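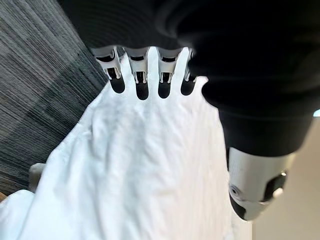 **Chaiwat Onsri**

### 4.2 Grasping the corner before the second hand moves

The bed-making task in Osside is split into stages, and the policy for each stage is trained separately. This section deals with the first two: taking hold of a corner of the cover with one hand, and bringing the other hand to the hanging edge. Earlier versions moved both hands at once. In those runs the second hand often arrived while the cloth was still shifting, and closed on air or on a single thin fold.

In the present version the leading hand closes first and gathers the fabric between its fingertips. A stage is marked as finished when the finger positions have stopped changing and the wrist view shows cloth rising between the fingers. We found the second condition necessary. White bedding gives few visual features from the head camera, and a closed hand with nothing in it can look much the same from there as a hand with a good hold.

We recorded 217 demonstrations by teleoperation and kept 200. The others were dropped for missing wrist frames or for a timing fault between the two arms. All labels were made with Mirzaei, our annotation tool, which marks the point of first contact, the point of full closure and any later loss of grip. The operator was free to choose how much cloth to take, so the size of the gathered bundle varies a good deal across the set.

The two hands are coordinated by Grundonell, a simple scheduler that holds the trailing arm below the edge of the cover until the leading hand reports closure. Figure 1 shows the arms in this arrangement, with the right hand leading. The trailing hand is kept open so that it can close upwards on the hanging edge with little further turning of the wrist.

We ran 73 test trials. The leading hand lost the corner in 18 of them, mostly where it had taken only the outer layer of the cover. The scheduler has no way to recover from this at present, and each such trial was counted as a failure even if the trailing hand went on to take hold of the edge.

**Figure 1.** Head view of the two-handed stage. The right hand grips a gathered corner of the duvet; the left is open just beneath the hanging edge. 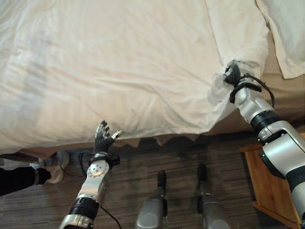

### 4.3 Effect of the wrist view

To measure what the wrist view adds, we retrained the first stage with head images only, leaving the scheduler and the demonstrations unchanged. The closure signal then came from finger positions alone. Results for both versions are given in the next section, together with those for the Trandadness baseline.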